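Chapter 4
Comparing Grippers Without Fooling Yourself

Learning goals
After working through this chapter you should be able to set up a comparison between two grippers, choose test objects that tell you something, and read a results table without falling in love with one of its columns.

4.1 The trouble with a good afternoon

Every gripper works well in the hands of the person who designed it. This is a law of nature, like gravity, and about as easy to argue with. Give the same gripper to a stranger, hand the stranger a thin card and a floppy notebook, and the success rate drops so fast you can hear it.

The exercises in this chapter follow a comparison run at the Fekier workshop between two sets of fingers. The first, the Fillar, is a narrow finger with a hard tip. The second, the Ondulness, has a softer pad and a higher opinion of itself. Both mount on the same wrist and run from the same controller, a Rawat unit that will be familiar from Chapter 3, where it spent several pages refusing to home.

Keeping the wrist and controller the same matters more than it sounds. If you change the fingers, the camera and the control loop all at once, you will certainly get a difference. You will also have no idea who to thank for it.
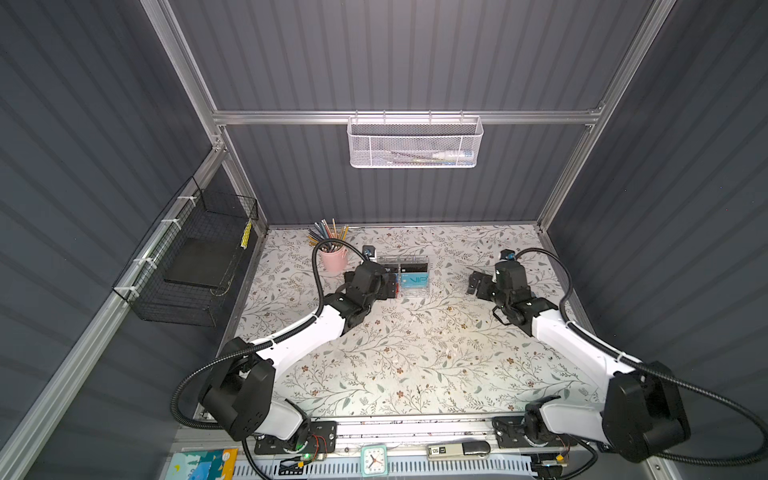

Test objects deserve as much thought as the hardware. Beginners reach for a wooden block, the block gets picked up every time, and the report says the gripper is excellent at wooden blocks. A better bench offers the sort of thing people own and lose. Cards standing in a clear acrylic holder are a fine nuisance: they are thin, they sit close to a rigid wall, and a finger that arrives slightly off has plenty to bump into. A cup of colored pencils raises a different question, namely which pencil the controller believes it is taking. Neither object was designed with robots in mind, and that is their whole charm.

4.2 What counts as a success

Write the definition before the first trial. At Fekier it read: the object leaves its resting place, stays in the fingers for 2 seconds, and is set down inside the target area. Every word was fought over. "Leaves" was originally "is lifted from," until someone pointed out that dragging a card along a table and calling it transport is a habit best stopped early.

The full comparison ran to 2,000 trials, of which 1,394 met the definition. That is a success rate of 69.7 percent, a respectable number and a nearly useless one. It pools both sets of fingers and every object, so it can't tell you which finger to buy, which object to fear, or whether the failures arrived evenly or all at once, after lunch. We will spend most of section 4.4 pulling it apart.

4.3 Flexible things

Rigid objects fail politely. They slip, they fall, you write down "slip." Paper has more imagination. Sheets bend away from the finger, slide over each other, or come up in a group when you wanted one. The contact also hides itself, with the page covering the very fingertip you hoped to watch, so a wrist camera and a fixed camera may give different accounts of the same attempt. Record both views and decide in advance which one settles an argument.

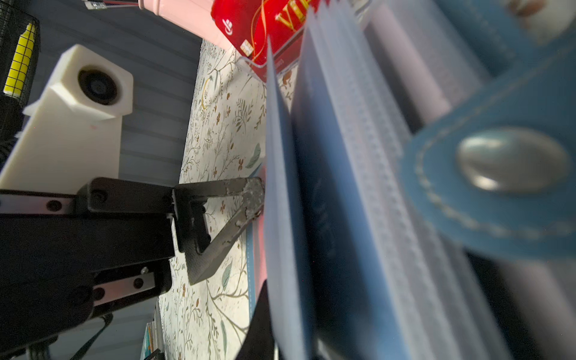 Zhiqiang Duan, reading a draft of this section, objected that we were being too kind to the soft pad. A compliant surface can hide bad positioning, he wrote in the margin, and a student who sees it succeed will never go back and fix the approach angle. He wanted every flexible object tested with the hard finger first – "let it fail where you can see it" – and the pad fitted only after the failures had been sorted by cause.

We have adopted the order he suggests, with some grumbling, for Exercises 4.5 and 4.6. Readers short of time may alternate the fingers between blocks of trials, provided the schedule is written down beforehand and the tired-operator problem of section 2.7 is kept in mind.

Before you go on, take one object from your own desk and write a one-sentence definition of a successful grasp for it. Then give the sentence to a classmate and ask for a way to satisfy it while doing the job badly. Keep both versions. You will need them for Exercise 4.1.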